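Features > Food & Health

Living with a nut allergy when the nearest hospital is an hour off

The bakery in Evley closed its nut-free counter last August, and for the families who had used it the change was bigger than it sounds. The counter was only a glass case and a separate set of trays. It meant a child with a peanut allergy could have a birthday cake that somebody else had made.

Evley has 600 households and one grocery store. The next full-size supermarket is in Peltau, and so is the only allergy clinic in the county. It opens 2 days a week. Parents we spoke to described waits of several months for a first appointment, and a fair amount of guesswork in between.

Most of that guesswork is about labels. In the United States, packaged foods have to declare the major allergens when they are used as ingredients. The line that says "may contain" is a different matter. It is voluntary, and makers word it as they please. One granola bar may carry a warning and the next may not, and the shopper can't tell from the wrapper whether the second one was made on cleaner equipment or whether the company left the line off.

Families handle this in different ways. A few buy only from a short list of brands they have called or written to. Others go by the label and keep the auto-injectors close. One mother keeps a binder with 88 products in it, each with the date she last heard from the manufacturer. She checks it again every fall before school starts, and every year a few pages come out.

Eating out is harder. Of the restaurants between Evley and Flulley, only the Rafferty Diner keeps a written allergen sheet in the kitchen. The cooks there change gloves and use a separate pan on request, and the fryer oil is never shared with anything containing nuts. It has made the place popular on Sundays — some customers drive past three other restaurants to get there.

The distance matters most in an emergency. Epinephrine is the first treatment for a severe reaction, and doctors advise calling 911 right after giving it, even when the person seems to be getting better. Symptoms can come back hours later. For that reason many rural patients are told to carry two doses, and to talk with their doctor about whether more should be kept at home. 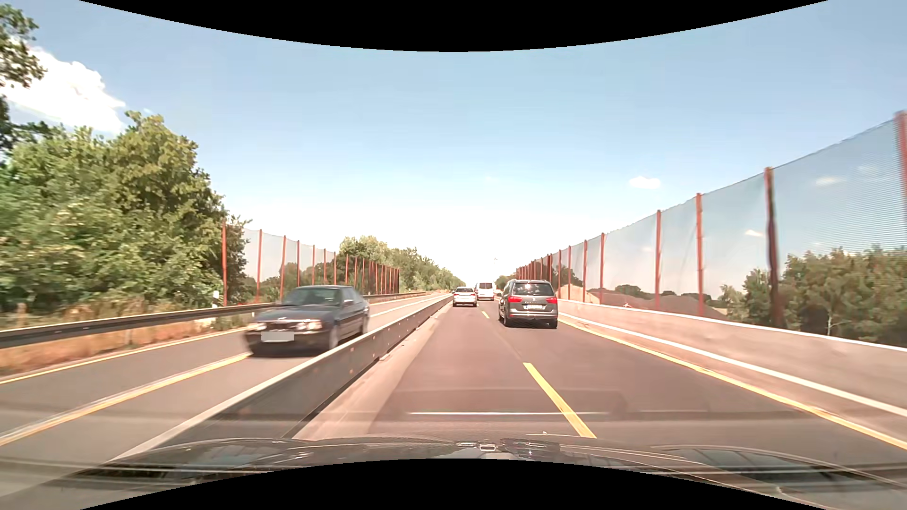

A father in Flulley told us that the second dose is the one he thinks about, and that he wouldn't take his daughter as far as the school bus stop without both. His insurance covers one twin pack a year. The spare set for her classroom cost the family $400.

The school district now keeps its own stock of auto-injectors in the front office, and staff get training before the year begins. Bus drivers are not included yet. Parents have asked for that twice, and the district says it is looking at the schedule for the coming year.

As for the bakery, the owners say the counter went because they couldn't keep almond flour out of the air once they started making macarons. They still take orders for plain sheet cakes, but they tell callers up front that nuts are used in the same room. Several families have gone back to baking at home. The clinic in Peltau hands out a recipe booklet at the front desk, and the chocolate cake is on page four.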